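Chapter 3
Hand-Held Grippers as a Purchased Product

3.1 What is being bought

A buyer who asks for a robot hand usually has a drawing, a payload and a mounting flange in mind. A buyer who asks for a hand-held gripper kit has none of these. The kit is held by a person, is opened and closed by that person's fingers, and is never bolted to an arm. Its output is a recording of how an object was approached, closed on, lifted and released. The arm that later makes use of the recording may belong to a different company and may not have been chosen yet.

This changes how the product should be judged. Payload matters little. The limits that matter are set by the jaw geometry, the contact pads, the view from the camera and the comfort of the operator over a full shift. This chapter treats each in turn and uses one kit, the Troswood Iva, as the running case. The Iva is sold with a pair of grippers, spare pads, a charging dock and a year of access to the Tanguy upload service. The Vundach kit, which differs mainly in its pads and trigger, is taken up in Section 3.6.

3.2 The working session

A session is a series of short takes. The operator starts with a set of objects on a surface, handles them according to a task card, and ends the take with the jaws open. Suppliers like to demonstrate on a bare bench with wooden blocks. Buyers should ask for takes made in ordinary rooms, on soft surfaces, with household containers. A bottle on its side on fabric presents a different problem from a bottle upright on a hard bench: the fabric gives under load, the bottle can roll, and the jaws must reach down on both sides of it without catching the cloth. 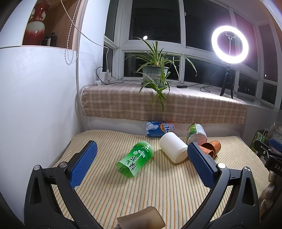

Clear and translucent plastics deserve a place in any trial set. They are hard for depth sensing, and thin-walled bottles deform before the operator feels much resistance at the trigger. Paper cups have the same fault to a greater degree. A ceramic cup has the opposite one - it does not deform at all, and a smooth glaze will slide out of a pad that holds paper well. A trial set that contains only one of these materials tells the buyer little about the others.

Lighting should be fixed before the first take and left alone. Evening sessions are acceptable if the lamp is strong enough to keep exposure times short, but dark window glass reflects the lamp, and those reflections move in the recording whenever the gripper moves. A blind or a sheet over the glass removes the problem.

3.3 Pads and wear

The pad is the part that touches the object and the part that is replaced most often. A textured pad grips better than a smooth one of the same material, at the cost of holding dust and lint. In the trial reported by Stetsiuk at the end of this chapter, pads were wiped after every 200 takes and replaced after 600. Operators who skipped the wipe reported more slips on glazed cups well before the replacement point.

Myroslav Stetsiuk also recommends that both pads on a gripper be changed together, even if one looks sound. Uneven pads pull the object to one side at closure, and the operator corrects for this without noticing. The correction is then recorded as if it were part of the task.

Screws that retain the fingers should be checked at the same interval. The Iva uses the same driver throughout, and a full pad change takes 9 minutes for a trained operator. The kit manual gives no torque value, a point the buyer should raise with the supplier before signing.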